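Lotlow Local History List: message archive

Re: When was the new harbor cut made?
Evanthia Karagiannis
2022-05-09

Thanks to everyone who wrote in after my first question. I've been back to the record office since then and have also had a long message off-list from one of the Akbulut family, so I'll try to put it all in one place. The part I'm replying to is quoted first.

> The date on the plaque at the head of the cut is the one I
> was taught at school, and it's the one in the town guide. I
> don't see why we would doubt it. The plaque was put up by
> people whose grandparents had dug the thing. As for the
> Suvness men, my understanding is that they came over for the
> stonework on the quay and not for the digging, and that they
> went home when it was finished. If there are wage books that
> say otherwise I would like to know which ones, and whether
> they are for the cut or for the road to Flavville, which was
> being built in the same years. The two jobs had the same
> paymaster for a while and people mix them up.

The wage books are for the cut. I understand the worry about the Flavville road, because I had the same one, and I spent most of the first morning trying to settle it. There are two sets. The road books are bound in brown and have the name of the toll company on the first leaf. The harbor books have no binding left to speak of, but each month is headed "at the Cut" or "at the Basin," and the gangs are listed by the stretch they were working on. The paymaster signed both sets, so it's easy to see how they got confused later. Someone shelved them together at some point and the old card index treats them as one item.

In the harbor books the Suvness men first show up in October of the year before the date on the plaque. There are 76 of them on that first page. They are down as diggers and barrowmen. The masons are on a separate sheet with a higher rate of pay, and only a few of the masons come from Suvness. So I think the stonework story has it backward. Some of them may have moved over to the quay once the digging was done, and that would explain how it got remembered that way.

By the following summer the total on the books is 297, counting the local men, the carters and the boys who led the horses. That's the highest figure I found. It drops off quickly after the water was let in. The last page with any digging on it has a note in the margin that the sluice was "proved and found good," with no day given, which is a pity.

Now the date. What I think happened is that the plaque gives the year of the opening, when the first boats came up to the basin and there was a dinner, and people have read it as the year the work was done. The work was spread over three calendar years. The petition for it is older again. The petition asks for a cut "from the salt pans to the old wall, of 207 rods," and the wording makes it clear that no work had started. The length is interesting for another reason. If you measure the cut as it is now, it comes out a good deal shorter than that. I had assumed the petition was just wrong or hopeful, but the Akbulut message may have the answer.
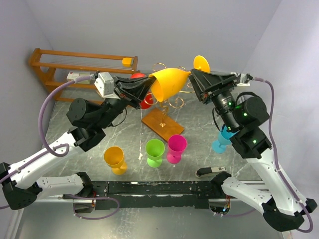 The Akbuluts had the rope walk on the north side for four generations. According to the family, the cut used to run on past the present basin and end behind the rope walk, where the bus garage is now. The upper end silted up and was filled in when the railroad spur was laid. They have a lease that gives the rope walk "the use of the water at the north end for the wetting of yarn," and there is no water within a long walk of that spot today. I haven't seen the lease itself, only a typed copy, and the copy was made by an uncle who left out the parts he found dull. Still, I don't think he would have made up the water.

If the upper end was there, then the petition length is close to right and the basin we have is really the middle of the original work. That would also make sense of the street called Cooper's Turn, which doesn't turn anywhere now. A boat would have needed somewhere to turn.

On the question of whether the Suvness men went home, the wage books can't tell us much. The parish register is better. I went through the marriages for the ten years after the opening and found a fair number of grooms listed as "of Suvness, now of this place." Several of the surnames are still in town. I won't list them here since some of you will be on it and may not want your great-great-grandparents discussed on an open list. Write to me directly if you'd like me to look for a name.

There was also trouble between the two groups, which the town guide leaves out. The harbor court book has a case about a fight over lodgings on Salt Lane. The Suvness men were paying more for a bed than the local price, and one of the landlords had put nine of them into a net loft. The court fined the landlord and not the men, to my surprise. The same landlord is back the next year for watering beer.

As for the cost, the figure of 1012 pounds that gets repeated in the guide and in the old school booklet seems to be only the first call on the subscribers. There was a second call and possibly a third. The subscribers' minute book has a gap just where we need it, with several leaves cut out very neatly close to the spine. I asked at the desk whether that was known about, and it's noted in their catalog as an old loss. So I'd be careful about using that number as the price of the whole job.

A few things I would still like to find, if anyone can help:

Any map or sketch that shows water north of the present basin. The tithe map doesn't cover it, and the first proper survey was made after the railroad came. A painting would do, or even the background of a painting.

The name of the engineer. The books call him "the surveyor" all the way through. He was paid every quarter and signed with initials that I read as J.R. or I.R. Someone told me years ago that he went on to drain the marsh at Flavville, but I have never seen that written down.

What happened to the first sluice gate. The one there today is the third. The second is in the yard behind the museum under a tarp.

To the person who asked about the eel weir, I'm afraid I found nothing. It's mentioned once in the petition as something that would have to be moved, and the owner was to be paid for it. I didn't see any payment in the books I looked at. It may be in the missing leaves.

I'm not arguing for taking the plaque down or changing it. It doesn't say the cut was dug in that year. It says "this harbor cut, for the good of the town," and then the date, and that's fair enough for an opening. I would like the next printing of the guide to say three years and to mention where the diggers came from.

The harbor books can be seen by anyone, but you need to ask for them by the old card number, and they want two days' notice to bring them over from the store. Bring a pencil. The ink has gone very pale on the right-hand pages and the light by the window is better than the lamps. I've typed up the first four months and can send that to anyone who wants it. The rest is in my handwriting and I wouldn't wish it on you yet.

Evanthia

Recent messages on this list

Salt Lane house numbers before the renumbering
Re: Salt Lane house numbers before the renumbering
Flavville toll road, milestones still standing
Photographs of the rope walk wanted
Re: Eel weir, where was it?
Suvness surnames in the burial register
Change to record office opening hours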